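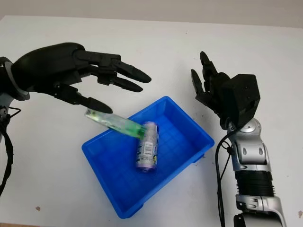
Two robotic hands at a white worktable, with a can and a green packet in a blue tray between them.

Robotics & Automation | Local Business
5 min read

Zesport, a small automation company that sells packing equipment to food distributors, has started recording thousands of short handling tasks to train a pair of robotic hands. The company said on November 7, 2021 that the first set of recordings should be finished by May.

The work takes place on the second floor of the former Bortolotti cannery, where Zesport rents space next to its assembly shop. An operator guides the two hands through a task such as moving a can out of a tray or picking up a wrapped snack. A computer stores the movement of every joint along with the view from a camera mounted above the arms. Those recordings are then used as examples for a learning system, which is supposed to work out how to handle similar items without being guided.

Gianni Benedetti, who runs the recording program, said the team collects 300 examples of a task before moving on to the next one. Each example lasts less than a minute. An operator who drops something keeps going if the item can still be reached, and the recording is labeled as a recovery.

"We used to throw those out," Benedetti said. "Then the system would drop a can and have no idea what to do next, because it had never seen anybody pick one back up."

The project is aimed at what distributors call mixed picks, orders in which a few very different items go into the same container. Zesport's older machines use suction cups and do well with flat boxes. They do poorly with soft packets and with anything round and shiny, and customers have mostly kept those items on hand-packing lines.

Irnik, a regional snack and drink wholesaler, is paying for part of the work and supplies the goods used in the recordings. The wholesaler ships to gas stations, school cafeterias and small grocery stores, and most of its orders are small. A typical one might call for a few cans, a bag of candy and several wrapped items that bend or slide when they are touched.

Clear wrappers have been the hardest part so far, Benedetti said. The camera has trouble telling where the plastic ends, and a packet that leans on something else will often move as soon as a finger touches it. The team now records those items in many different positions - flat, upright, leaning on a can, hanging over the side of a tray - so that the system does not learn only the easy ones.

Operators work in pairs. One guides the hands and the other sets out the items, starts and stops the recording and types a short note on what happened. They trade places every half hour. Zesport has 4 operators on the program and expects to add more after the new year. None of them had worked with robots before they were hired. Two came from packing lines, and Benedetti said their habits show up in the recordings.

"They turn a can so the label faces out without thinking about it," he said. "Nobody asked for that. Now the system does it some of the time too, and Irnik likes it."

The hands themselves are not new. Zesport bought them for an earlier project that did not go ahead, and has since changed the wrist mounts and replaced most of the cabling. The control software comes from Atitz, a supplier that also stores the recordings and runs the training jobs on its own computers. Under the agreement between the companies, recordings made with Irnik's goods can be used by all three, but they cannot be sold to anyone else.

A full training run takes roughly 9 hours and is usually started in the evening. In the morning, the team puts the new version through a fixed group of tests before any more recording is done. The tests use items that were kept out of the training examples. If a version does worse than the one before it, the operators look through the previous day's notes for anything that changed, such as a different batch of wrappers or a lamp that had been moved.

Lighting has caused more trouble than expected. The tables are white and the cans reflect whatever is near them, including the arms. For several weeks in the summer, results were good in the morning and poor by midafternoon, when sun came through the west windows. The windows are now covered during recording hours, although some sessions are done with the covers off so that the examples include both conditions.

Zesport has not released success rates and said it will not do so until the first set is complete. Benedetti described the current version as dependable with cans, fair with boxes and "still a coin toss" with soft packets. It is also slow. An experienced packer can fill a tray in the time it takes the hands to place one or two items.

Irnik said it has no plans to cut jobs on its packing lines as a result of the project. The wholesaler has had trouble filling its overnight shift and wants to find out if small orders could be packed during those hours with one person watching several stations. No date has been set for a trial at its warehouse.

Some of the recording will move there first, however. Zesport plans to ship one table and a second set of arms to the warehouse over the winter, so that operators can collect examples with the wholesaler's own bins and shelving. The company is also looking at how well the learning system copes when the camera is set at a slightly different height, which has been a weak point in testing.

The recording room is not open to visitors, but Zesport will hold an information session for people interested in the operator jobs. Applicants need steady hands and must be able to stand for most of a shift. Training takes two weeks and is paid. Details will be posted at the building's main entrance.

Filed under: Robotics & Automation, Warehousing, Jobs

Get our business stories in your inbox every morning. Enter your email address to sign up for the newsletter. You can unsubscribe at any time.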